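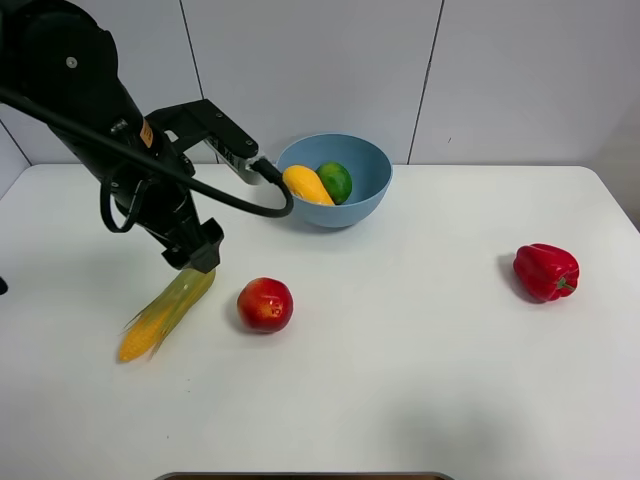

School Meals Deserve a Longer Contract

20/10/2020

The Trokbridge school district will decide this winter whether to renew its food supply agreement for one year or for several. The Correia Institute has followed school meal policy in the county for 21 years, and it is our view that the one-year agreement should be retired.

The case for annual bidding is well known. It keeps suppliers alert and allows the district to leave a poor arrangement quickly. These are fair points, and we do not dismiss them. Yet the present system has a cost that does not show up in the bid documents. A grower who is asked in July to supply fresh vegetables for a single school year has already planted. Such a grower can offer only what is left after other buyers have been served. Large distributors face no such difficulty, and they win most of the awards.

The district serves 640 lunches a day across 2 kitchens. In our review of last year's menus, vegetables from cans or freezers appeared far more often than fresh ones, even during the local harvest. Kitchen staff told us they would gladly cook fresh corn, squash and beans if deliveries could be relied upon. Fernanda Guerreiro, who managed the district's kitchens until her retirement, wrote to the school board that her cooks "planned around what might not arrive."

A three-year agreement, with a price review each spring and a clear right to end the contract for missed deliveries, would answer most of these concerns. Lourenço Moreira of our staff has prepared model terms, which are available to any district on request. They set aside a share of the produce budget for farms within the county and permit small growers to bid together.

Some board members worry that prices may rise. They may, in certain years. The spring review exists for that purpose, and the board would keep full authority over it. We ask that the matter be placed on the agenda before the next call for bids is issued.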